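Kireck - the return episode (spoilers for everything up to 1062)

Started by marrowfat, 3/3/23

Right so I've just finished it and need to talk to somebody because my husband is asleep and the dog doesn't follow the plot.

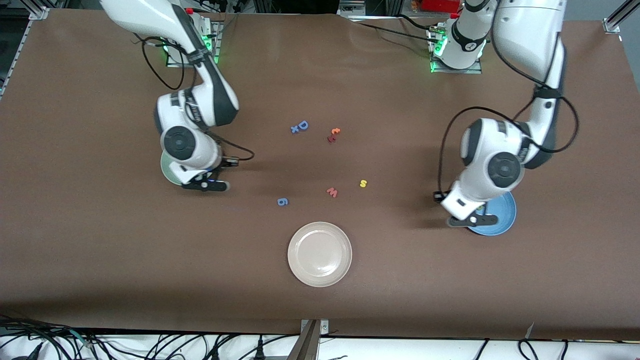 Anyway. Dimitra Vrettos walks back into the boatyard after all that time away, Leon drops the mug, credits. That was the whole of the last scene and I rewound it twice. I knew she was coming back, we all knew, it was in the trailer in January for heaven's sake, and I still gasped.

But. Why did they not let her say anything? She left the show mid-argument with her mum. Mid sentence practically. First thing out of her mouth should of been the end of that sentence. Instead she just stands there in the doorway in a nice coat.

Poll in the next post if I can work out how to do it.

marrowfat
Poll: Was Dimitra's return worth the wait?
Yes / No / Ask me next week
Votes so far: 84

EDIT that went up fast, thanks all

tollgate_sue
Voted yes. Didn't need a speech. The mug said it all. Leon has had that mug since the christening episode, it's the one she painted at the fete and mispelt his name on. Whoever keeps hold of the props on that show deserves a rise.

Kettlewick
No from me. Sorry. Lovely to see her but they've done doorway returns to death. The uncle did a doorway. Ray Plarnik did a doorway and he was supposed to be at the bottom of the harbour. At this point if you stand in any door in Kireck for long enough a dead relative turns up.

marrowfat
Ray wasn't dead though, he was "lost". They were careful about it. No body.

Kettlewick
They had a funeral.

marrowfat
A memorial

Kettlewick
With a hymn and a buffet. It was a funeral.

oddsandhens
Ask me next week. Want to see what they do with the mother first. If Irene forgives her inside one episode I'm done, I'll go and watch the one with the vets.

Bit worried as the listing says next one is 60 minutes and the long ones are always either brilliant or the ferry fire.

tollgate_sue
I liked the ferry fire

oddsandhens
You were alone in that Sue

pennyblack_ii
Has everyone forgotten that she STOLE the deposit money. She did not go off to find herself, she went off with the yard's deposit money and Leon had to sell the van. I've seen so many people on here going aww Dimitra's home. Yes and where's the van

marrowfat
Ok but we never saw her take it. We saw her near the tin and then we saw the tin empty. In between was that long bit at the Plarniks' with the darts. Anybody could have had it.

pennyblack_ii
She had the key round her neck.

marrowfat
Ray had a key. Irene had a key. I think the lad who did the varnishing had one as well

harbourmaster77
The lad who did the varnishing was called Callum and he did not have a key, he had to ask for it every time, it was a running thing, he'd stand outside in the rain. He was written out not long after. I mention it because people keep saying it was Callum and it can't of been.

Kettlewick
Nobody has said it was Callum

harbourmaster77
On the other thread they have.

Gingham
Just caught up on Midard, they've stuck adverts right in the middle of the doorway bit. RIGHT in the middle. Door opens - sofa advert - Dimitra. I could have thrown the remote. Is it like that for everyone or just the free version?

oddsandhens
Free version. I pay and get none but then it buffers so swings and roundabouts.

tollgate_sue
I tape it off the telly like a normal person

Gingham
Anyway, to go back to what marrowfat was asking. I think they kept her quiet because it's going to be Irene who speaks first. Has to be. It was Irene's line that got cut off, not Dimitra's. Go back and look. Dimitra says "you never once asked me" and Irene goes "I didn't ask because" and then the phone rings and it's the hospital about Grandad. So the sentence that's hanging is Irene's.

marrowfat
Oh my god

marrowfat
You're right. I've just gone and looked. It IS Irene's. I've been wrong about this for years, I've told people at work

Kettlewick
You've told people at work?

marrowfat
One person at work. She watches the vets.

pennyblack_ii
Fine, good spot Gingham, but it doesn't get anybody the van back.

rowanbarrow
New here, been reading for ages, hello. Can somebody explain to me why Leon is so bothered? I only started from the wedding. I thought Leon and Dimitra were cousins but he looked at her like, not a cousin.

tollgate_sue
Hello rowanbarrow welcome! Right. Deep breath. Leon is Stavros Vrettos's stepson from the first marriage (you won't have seen her, she ran the chip shop and went to Portugal) so not a blood relation of anyone. Brought up next door to Dimitra, everybody calls them cousins. They had one kiss at the regatta and then it was never spoken about and he married Jo, which is the wedding you saw. Jo doesn't know about the regatta. Jo's mum does because she was doing the teas.

rowanbarrow
Thank you!! That makes the mug make sense

harbourmaster77
Small correction, it was the lifeboat open day and not the regatta. The regatta was when Ray hit the judge.

tollgate_sue
It was the regatta, there were flags

harbourmaster77
There were flags at both. At the open day Jo's mum was on teas. At the regatta the teas were done by the school, it was a whole plot about the urn.

tollgate_sue
Oh the URN. Yes alright. Open day then.

oddsandhens
What did people think of the new fella by the way, Farhad Talebi, playing the solicitor. I thought he was the best thing in it this week and he had what, a desk and a sandwich

Gingham
LOVED him. That bit where he reads the letter and folds it back up really slowly and then just says "and is your wife at home". Chills.

Kettlewick
He was good. I'll give you that. Though he's obviously going to be somebody's secret son. They never bring in a solicitor who's only a solicitor.

pennyblack_ii
Irene's. From before Stavros. There was a photo in the drawer in the Christmas one and they never went back to it.

marrowfat
That photo was of her brother

pennyblack_ii
So she SAID

Kettlewick
I hate that I agree with this

rowanbarrow
Could the letter be about the yard? He had the plans out on the desk, and Ray's been on about selling his half since the wedding. Might be nothing, I just thought it was a long time to look at a letter if it was only family stuff

harbourmaster77
Ray hasn't got a half. He has a third. Stavros and Irene have the rest between them. If Ray sells then whoever buys it gets a say in the slipway, and the slipway is the only bit worth anything. That's what the deposit money was for in the first place, it was to buy Ray out. So if Dimitra took it, she stopped Ray being bought out. So you have to ask who that suited.

marrowfat
It suited Ray??

harbourmaster77
I'm only saying what was on the telly.

pennyblack_ii
Hang on. No. She took it for herself, she bought a ticket, we saw the ticket.

Gingham
We saw a ticket. One coach ticket. You don't need a whole tin of money for a coach.

pennyblack_ii
Have you been on a coach lately

tollgate_sue
Ha

oddsandhens
I don't want it to be Ray. I've only just forgiven him for the judge. Let him have one nice year. He's got the allotment now

Kettlewick
My real complaint, now I've slept on it, isn't the doorway. It's that everything else in the episode was marking time. Jo and the curtains, on and on. Grandad and the crossword. You could tell they were filling up to the last two minutes. Used to be there'd be a proper B story. Somebody's boiler at least.

marrowfat
I liked Grandad and the crossword :(

Kettlewick
It was the same clue as last year. Seven letters, "comes back".

Gingham
Kettlewick. Seven letters. Comes back. RETURNS

Kettlewick
Oh for crying out loud

tollgate_sue
And he couldn't get it last year!! And this time he wrote something in, he clicked his pen and put it down. Right before the yard scene

Kettlewick
Alright I'm changing my vote. Can you change your vote on this thing

marrowfat
Don't think so. I couldn't even find where to put the question mark

Kettlewick
Then put me down as a grudging yes and carry on.

pennyblack_ii
Still a no here. Van.

oddsandhens
Am away for the next one, staying at my sister's and she's got no telly to speak of, so if everyone could put SPOILER at the top in capitals I'd be grateful. Last time somebody put the whole of the Plarnik christening in a thread title.

harbourmaster77
That was me. I did apologise.

oddsandhens
You did, you did

marrowfat
I'll start a fresh thread for the long one then, spoilers in the posts and nothing in the title. If Irene finishes that sentence I will be typing through tears so allow for spelling.

rowanbarrow
Does anyone know if the early ones are on Midard? I'd like to see the lifeboat open day

Gingham
Some of them are. It goes the chip shop years, then a gap, then the judge. Open day's in the gap I think, sorry. Sue might have it on tape

tollgate_sue
I have but it's got the snooker over the end of it. Will message you x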